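Home & Laundry > Washing and Stain Removal
Thread: Red team kit with white stripes, how do you wash yours?

goalsideagain
Joined: January
Posts: 5

Our club changed its colours this season and everything is now red with white stripes. Tops, shorts, the lot. I have two kids playing and I've ended up doing the team wash as well, so I've got more red polyester going through the machine than I ever wanted.

First wash was cold, gentle cycle, and the water in the door looked pink. The stripes came out white enough but I don't trust it. The tag inside says wash with like colours and not much else. I've been sorting the kit into its own basket so it never meets the school shirts.

Things I'd like to know before the next home game:

Whether to wash the tops and shorts together
Whether to use those colour catcher sheets
Where to put it all while I sort it, as our laundry has no bench

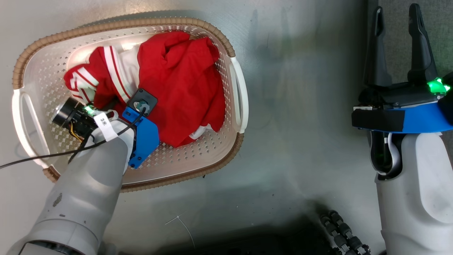

What temperature should red kit with white stripes be washed at?
Cold for the first few washes, then 30 degrees at most once the rinse water runs clear.

That was the advice from the woman at the dry cleaner in Pridthorpe and I've stuck to it so far. What I didn't ask her was how many washes "a few" is. Keen to hear from anyone who has had a red kit for a full season.

tubtop_80
Posts: 421

Three seasons of red here. Tops and shorts together is fine if they were bought at the same time and have been washed the same number of times. The problem comes when you put a brand new top in with older gear, because the new one is still losing dye and the old one has white trim that will take it.

Turn everything inside out. If the numbers are heat pressed they'll last longer that way as well.

Colour catchers are all right for the first couple of loads. After that I think you're paying for a grey piece of paper.

Don't leave it sitting wet. That's what does the damage. Kit that goes pink has usually been left in a heap in the machine overnight.

mangle_and_peg
Posts: 80

I disagree on the colour catchers. I use one every wash and they still come out pink well into the season. If the dye is on the sheet it isn't on the stripes.

Agree about the heap. Same goes for the sports bag. If they've played in the rain, the kit has to come out of the bag when you get home, even if you're not washing until the next day. Hang it over the tub.

For sorting with no bench, use whatever is at sitting height. I did mine off the floor for years and my back is not what it was. A padded seat or an ottoman is good if the stuff is clean and dry. Not if it's come straight off the field.

kettlebyfive

Chair here too. I pull one up next to the basket, lift things out one at a time and put them on the seat. Tops in one pile, shorts in another, anything white goes underneath or off to the side.

I do it before and after the wash. Before, I put an old sheet over the seat. After, I don't bother.

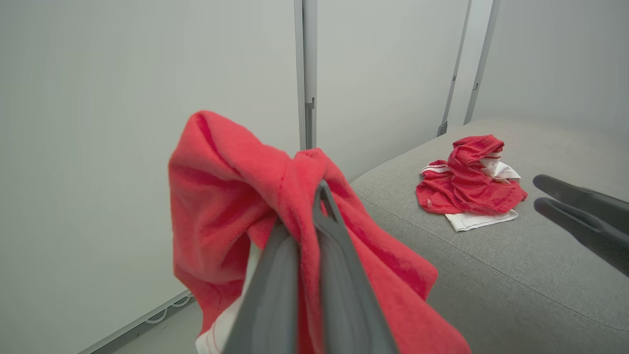

One piece at a time is slower, but you find the socks stuffed inside the sleeves, and you find the thing that isn't yours. We've had another team's shorts come home with us twice.

As for washing at 30, I go straight to 30 from the first wash with a cup of vinegar in. Never had a stripe go pink.

tubtop_80

Vinegar doesn't set dye in polyester. It's an old one from when people were dyeing wool at home. It might help with the smell, and I use it for that, but it won't hold the colour in.

kettlebyfive

All I can say is my stripes are white.

tubtop_80

They'd be white without it.

mangle_and_peg

Can we not do vinegar again. There's a whole thread on it.

goalsideagain

Thanks all. I did another load on Sunday, April 10, 2016, cold again, with a sheet in and the kit inside out. The rinse water was clear this time. The sheet came out pale pink so I suppose there was still something coming off.

I used the liquid one, Fusilex, the unscented. Half a cap. I had been using powder and found bits of it in the seams of the shorts.

Elastic is my next question. The waistbands are the gathered sort and last year's pairs went slack by the end of the season. Was that me, or the shorts?

Rang the shop at Tindent where the club orders from and they told me air dry only. They also told me that last year, and I did mostly air dry, so I'm not sure it's the whole story.

drizzlebelt
Posts: 3

Heat kills elastic, but so does hanging by the waistband when it's heavy with water. Peg by the leg hems or lay them over two lines. I lay ours flat on an airer.

Also fabric softener. Stop using it on sports gear completely. It coats the fabric so the sweat doesn't move through, and I reckon it shortens the life of the elastic as well.

When the shorts are dry, lay them out and pull the waistband out straight before you fold. If you fold them while the band is bunched up they dry and sit with a twist, and the kids complain that they ride up on one side.

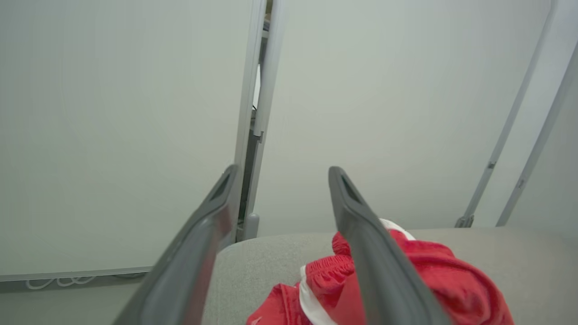

Front to front, legs together, then fold up from the hems so the waistband ends up on top. I write the player number on the inside of the band in laundry marker, so when they're stacked I can read them off without unfolding anything. Shorts take a minute for the whole lot once you get going.

Tops I fold with the collar showing.

mangle_and_peg

I roll. Shorts rolled up inside the matching top, number facing out. Every kid gets one roll and I don't have to stand there on game day matching pairs.

drizzlebelt

Rolling is fine if they're worn that week. Ours sit in a cupboard over the holidays and rolled ones come out creased across the numbers. One of ours cracked.

goalsideagain

I like the idea of one roll each. We only have a week between games so the creasing might not matter.

Next question then. Which basket do people use? I've got the plastic kind with holes in the sides. It's all right, but I used it for dirty and clean and I think I should have two.

kettlebyfive

Two, definitely. And different colours so whoever else is in the house gets it right. I had a Kamata one with a lid for the dirty stuff and it was a mistake, because the lid kept the damp in. Holes are what you want.

tubtop_80

Plastic with holes for both. Wipe out the clean one now and then, as grit gets down into the bottom and goes straight back onto the kit. I tip mine upside down over the garden.

If you get a new one, check inside it for labels before you put anything wet in. I had a paper one go to mush and stick itself to a white polo.

Empty it right out each time too. I used to leave the odd piece in the bottom and top it up with the next load, and that's how I lost track of which shorts had been washed.

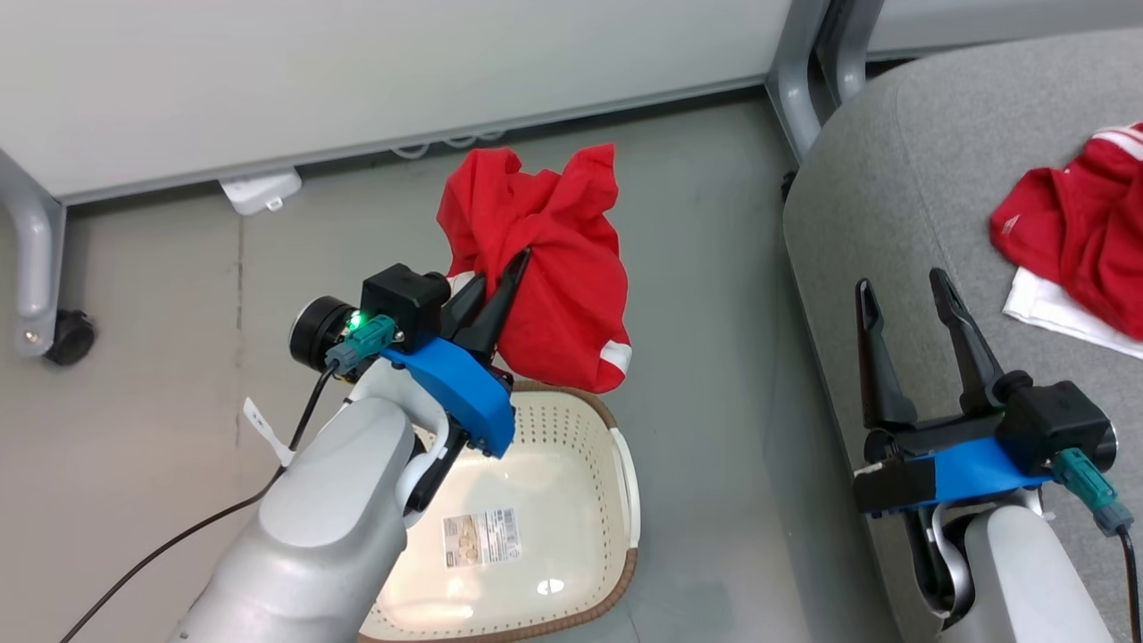
These days everything comes out, gets sorted, and goes either in the machine or in the cupboard. The basket lives empty between washes. It has made it easier to see when something's missing as well, and I found out we were short a pair of goalie shorts well before the game instead of in the car park.

mangle_and_peg

Seconding the bit about grit. If your home ground has that red dirt on one side, shake everything outside before it goes near the basket. Wet red dirt will do more to a white stripe than any dye.

goalsideagain

Ours is mostly mud, but point taken.

So my plan is cold for two more washes, then up to 30. Inside out, liquid, no softener. Sheets until the packet runs out and then I'll decide. Shorts pegged by the legs. Second basket in a different colour.

Still undecided on vinegar.

tubtop_80

It's your machine. Check the rubber seal on the door if you're going to use it every week, vinegar isn't great for them.

kettlebyfive

Mine's nine years old and the seal is fine.

drizzlebelt

Has anyone worked out how to get grass out of the white trim without touching the red? I've been dabbing with a toothbrush and dish soap and it gets most of it, but the trim on the shorts is so narrow I always go over the edge.

mangle_and_peg

Put a bit of card behind it so you're pressing on something firm, and use the corner of the brush. Going over the edge with dish soap won't hurt the red. Just don't use bleach, or the oxygen soaker on hot.

goalsideagain

Will try that on the goalie top first, it's the worst of them.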